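Drisel Print Room: how the year's going, a report for the Limden Arts Fund 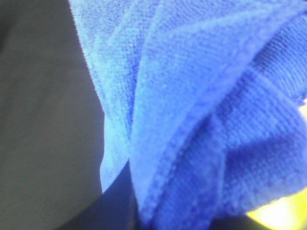
5 min read

Hello again, and happy new year to everyone at the Fund. Gordon Sandhu asked me for something a bit more readable than the spreadsheet, so I've put the numbers in where they belong and otherwise just written down what's been going on since we opened the grant in July. The spreadsheet is coming too, don't worry, Gordon!

First the big one. The touring exhibition, which we're now calling Minja (it was "Coastal Prints" on the application form and we all got bored of that very quickly), has all its work chosen. We had 278 prints sent in through the open call, far more than I'd planned for, and I spent a good chunk of the autumn with them spread over every flat surface I own. It's a lovely mixed bag. There's a lot of lino, as you'd expect, but also some very fine drypoint and a set of big woodcuts of the estuary that I keep going back to. I would happily have hung twice as many as we've got wall for.

The show was meant to open in November and it didn't. You know this already from my email, but for the record: the Drisel gallery was closed for the whole month, so the private view went, the artists' talks went, and the schools' day went with them. We did get the work framed in that time, so the weeks weren't lost. The plan now is to open as soon as we're allowed to have people through the door, run for the full length we promised you, and then send the show on to Limden library. The library has been very patient with me and is holding the upstairs room.

Workshops next. I'd budgeted for them all in person and we managed the first few that way, small groups, windows open, coats on. After that we moved to posting kits out. I was dreading it, to be truthful, I'm not a natural at talking to a laptop, but it went better than I'd feared. We've sent 200 kits so far (a piece of soft-cut lino, a cutter, a tube of black ink, a little roller and some paper) and people have been posting their prints back to us in the oddest envelopes. One lady sent hers wrapped in a bread bag. She'd never made a print before and it was of her kettle, and it's really good, so I've asked if we can hang it in the corridor outside the main show.

What didn't work was the drop-in session for teenagers. We ran it online in the early evening and got 2 at the first one and the same two at the next. They were great company and made some smashing monoprints, but it isn't the group I described to you on the form. I've talked to the art teacher at the secondary school, and she thinks after another full day of screens they simply don't want one more. I think she's right. I'd like to hold that money back and spend it on proper sessions in the print room later in the year, if you're happy for me to do that. Could you let me know either way? It's the line marked "young people" in the budget.

Joker, our big old etching press, is the other thing you'll want to hear about. (The name came with it, it's painted on the side, and I've never found out why.) The bed was sticking at one end and the felts had gone hard, so you couldn't get an even print out of anything larger than a postcard. The repair came to £432, which is a little under what I'd put aside. New felts, bearings cleaned and greased, and the pressure gauge finally reads the same on both sides. I ran one of the estuary plates through it the week before Christmas and the blacks came up so rich I stood there grinning at it on my own.

The catalogue is half done. The photographs of the prints are finished and the layout is nearly there. I'm still chasing artists for their few lines of text, and some of them need a lot of chasing. I've told them the end of this month and I'm hoping that a firm date will do the trick. The printer can turn it round quickly once he has everything. I did get a price for a hardback version, had a little daydream about it, and have gone with the paperback.

Money in general: we're under on travel (obviously), under on room hire, and over on postage, by quite a lot. Lino is heavier than you'd think. The underspend on travel more than covers it, and I've shown the move between the two lines in the spreadsheet so it's easy to follow. Artists' fees have all been paid for the selected work, including the people whose talks were cancelled. I felt strongly about that one and I was grateful when you backed me up on it.

Coming up, then. I'll get the catalogue off to print, finish the labels, and hang the show in the gallery even if we can't open straight away, so that it's ready to go. I'm also going to film a slow walk round the walls once it's up. The second batch of kits is being packed now and there's a waiting list for them.

Things I need from you: a yes or no on moving the young people's money, the newest version of your logo for the back of the catalogue (the one I've got has gone fuzzy), and a rough idea of who from the Fund would like to come to the opening when there is one. I'll send the next of these once Minja is on the walls.

Sent with the budget sheet, 11 January 2021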